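In defence of the small cabinet

Matúš Vaněk

31/12/2022

Every year at the end of December I read the same advice in the magazines. Throw things away. Keep only what you love. Take everything out, put it on the bed, and decide. I have done this twice in my life and both times I slept badly, with a pile of winter hats next to my head.

My opinion is more modest. I think most homes do not have too many things. They have too few small doors. We buy one enormous wardrobe, the kind with sliding mirrors, and then we are surprised that the candles live with the tax papers and the tax papers live with the ironing board. A large space invites everything in. After that you can only dig.

I grew up in a flat where my grandmother kept the whole household in small cabinets. The oldest had a date, 1885, burned into the underside, and it came with her from Kutiveck on the back of a cart. It held thread, buttons, medicine and one bottle for visitors. She could find a needle in it with the light off. When she died, the family divided the furniture and my cousin took the wardrobe, because it was worth more money. I took the cabinet. It stands in my corridor now and its door does not close in February, when the heating makes the wood move, and I have accepted this.

Of course there are objections. My wife says that small cabinets collect dust on top, and she is right. A colleague at Dobos, where I worked for almost nine years in the office, told me that people with small cabinets simply buy more of them until the room is full. This is also right, I have seen such rooms. But I would still prefer a full room where I know the door for the scissors. 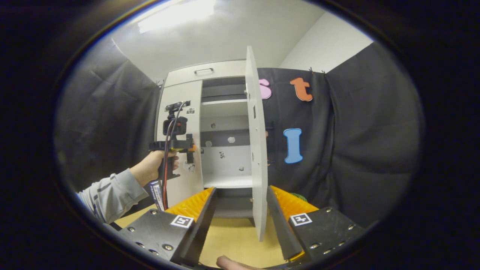 For me a good small cabinet needs a drawer and a shelf, and the drawer must be the upper one. I am strict about this. What you use every day should be taken standing, with one hand, and what you use once a week can wait lower down. A white cabinet with its drawer at the top, a slim dark handle on it, and the open compartment with two shelves underneath is already almost my ideal. I like the dark handle very much. White on white looks clean in the shop, but at six in the morning you want to see where to put your fingers. I am less sure about a door that swings out as wide as this one, for it asks for free space at the side, and in a narrow corridor somebody will meet it with a shoulder. On the other hand, when it is open you see both shelves at once and nothing can hide behind the second half.

The shelves are where people make the mistake. They see an empty shelf and they feel it as a reproach, so they fill it the same afternoon. I ask you to leave one shelf alone for a month. Put the daily things in the drawer, the weekly things on the lower shelf, and let the upper one wait. Something will come to it – a repaired lamp, the present you bought too early, the papers of a child who has started school. A home without an empty shelf has to put each new thing on the kitchen table, and we all know how long it stays there.

I also want to say something against boxes. The Stumora catalogue this autumn had eight pages of them, with lids and without, with little windows for a label. I bought a set and I regret it. A box inside a cabinet is a second door, and behind a second door I forget. The Jullska baskets my sister uses are better, because they have no lid and they are low, but even she admits that the one at the back has not been moved since summer. If a shelf is shallow enough, things can simply stand on it next to each other.

So this January I will not empty my wardrobe on the bed. I will sell it, if a person can be found who has the stairs for it, and in its place I will put two small cabinets with a chair between them. The chair is for my wife, who needs somewhere to sit when she ties her boots, and who has asked that I write here that she does not agree about the boxes.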